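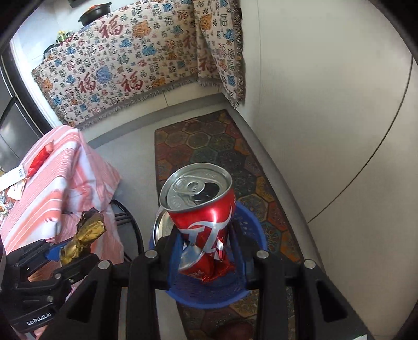 Crushed red can, tab still attached.

Notes on can recycling weights, March

I've kept a log of the household's aluminum since we moved to Sondurley. Cans go into a bin in the garage, get weighed on a Brasto hanging scale, and are then driven to the Wike depot, which pays by weight. The log is a spreadsheet with a column for gross weight, one for the bag, and one for net.

The last load came to 142 cans. Net weight on my scale was 1,182 grams after a night of draining upside down on a rack. The depot's scale reads in steps of 50 grams and rounds down, so the slip said 1,150. Over a year that rounding costs me less than the gas for one trip, but I prefer to know where a difference comes from.

Residual liquid is the larger error. A teaspoon of soda weighs close to what a third of an empty can weighs, and a twisted can holds onto it in the folds. I now drain first and crush second. Crushing end to end with the wall-mounted press gives a flat puck that stacks well. Crushing by hand gives a worse shape and takes up more of the bag.

Tabs stay on. Raelene Goodwin wrote to ask whether they should be pulled and saved separately. The depot takes the whole can, and loose tabs are small enough to fall through sorting screens – mine go in attached.

Steel gets checked with a magnet and kept in a separate bucket. Three cans of Nitetti coffee turned up steel last month, and I had assumed aluminum. I've added a column for that. Next load goes in when the bin is full.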